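Ninilari Boards > Rooms and Interiors > Lighting

Topic: Pendants under a curved ceiling, or just tubes?

gorsebank
Posts: 500
We're moving into a work space in June and part of it has an arched ceiling, painted white. The landlord left capped-off wiring for pendants under the arch. The flat part next to it already has fluorescent fixtures. My business partner wants to skip the pendants and run everything off the tubes. I'd like to put round ones up. Has anyone lived with both kinds in one room?

tackstrip
Tubes only. Pendants in an office collect dust and you need a ladder every time one goes out. We had 3 from Cidetti in our front room and took them down after one winter.

marl_and_co
I disagree with tackstrip. A white curve with no light under it goes gray by 4 pm, at least ours did. The shape is the nice part of the room and you'd be leaving it dark. Hang them at different spacings if the wiring lets you, it doesn't have to be a straight row.

The studio I share has round pendants under the arch and long fluorescents on the other side, so you can see how the two look together.

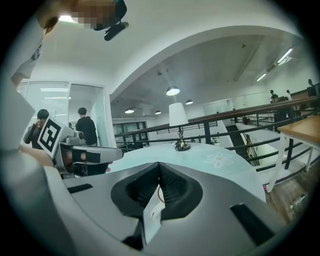 Filed under: Mixed lighting / Offices and studios

gorsebank
Thanks, that's close to what I had in mind. Four of them? I was planning on fewer. Do you run both sets at the same time?

marl_and_co
Yes, four. Both sets are on most of the day. In the evening I turn the tubes off and leave the pendants, unless someone is cutting or sorting small parts. They are on separate switches. Get that done before you paint, we didn't and had to patch the wall.

tackstrip
Separate switches I agree with. I still say the pendants are for looks. If you need to read a label on a bench you want the tubes.

oldferrule
Depends on the bulb. We put Vávra shades in a room like that and the light was fine for bench work, but only once we changed to brighter bulbs. The first ones were too yellow next to the tubes. Match the color temperature first, then worry about the shade.

gorsebank
Does anybody know if the Ellon 3028 comes with a longer cord? The page only lists one length and our arch is pretty high in the middle.

oldferrule
It didn't when I bought mine. I had an electrician swap the cords, 2 lamps, took him a morning. Ask the shop before you order -- they wouldn't take mine back once the box was open.

tackstrip
Or tubes.

marl_and_co
Measure from the floor up, not from the ceiling down. On a curve the drop is different for every lamp and you'll order the wrong cords otherwise.

gorsebank
OK. Measuring this week. I'll post the numbers when I have them.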